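FOR RELEASE IN APRIL

Gulance Opens a Second Kitchen Shop, and the Soup Is On Us

Hi, it's Ama Abubakari from Gulance. I write these releases myself, so please forgive the lack of polish – I'd much sooner tell you the news the way I'd tell it across the counter.

We're opening a second shop! It's on the ground floor of the old Eyvindsson building, two doors down from the shoe repair place, and we'll unlock the door at 10 a.m. on opening morning. The new space is 852 square feet, which sounds tiny until you've seen the first shop, where two people with backpacks can't pass each other by the whisks.

Same idea as before: everyday things for cooking and eating, at prices that let you replace the one you dropped. We'll carry 400 items to start. Pans are along the left wall, knives are behind the register (please ask, we love getting them out), and the whole back half is tableware, including the full Zudura line that people have been driving across town for. Linens are coming too, once the shelves for them show up. I've been promised they're on a truck.

My business partner, Yaw Dogbe, will run the new place day to day. Yaw started with us on weekends, packing orders in the stockroom, and he picked the location after walking past it every morning for a year with his coffee. "I wanted a shop where my mother could come in for one spoon and feel fine about buying one spoon," he told me. So yes, we sell single spoons. Forks too.

We're also bringing back the swap shelf. Bring in a clean, unchipped dish you've stopped using and take home somebody else's. Our friends at Indik, the community kitchen next to the bus depot, get first pick of anything left over at the end of the month, and they've asked especially for serving dishes and big lidded pots. 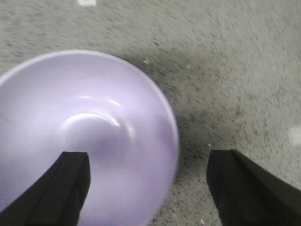 Bowls are what we get asked about most, so they get their own long table near the window. My advice is always to think about what you eat on a tired night. Soup people want something deep with a narrow mouth, but for pasta or a big salad I'd go wide and shallow, with a flat bottom like the pale lavender one, so dinner spreads out and your fork has somewhere to go. I own 6 bowls like that and use 2 of them constantly. Ask Yaw and he'll argue for deep bowls only – we've agreed to disagree.

Opening morning there'll be free groundnut soup from Yaw's own recipe until the pot runs out, plus 10 a.m. coffee for the early crowd. Reporters are welcome to stop by before we open for a look around and a chat with either of us. Just call the first shop and ask for Ama. If I'm up a ladder, leave a message and I'll call you back that afternoon.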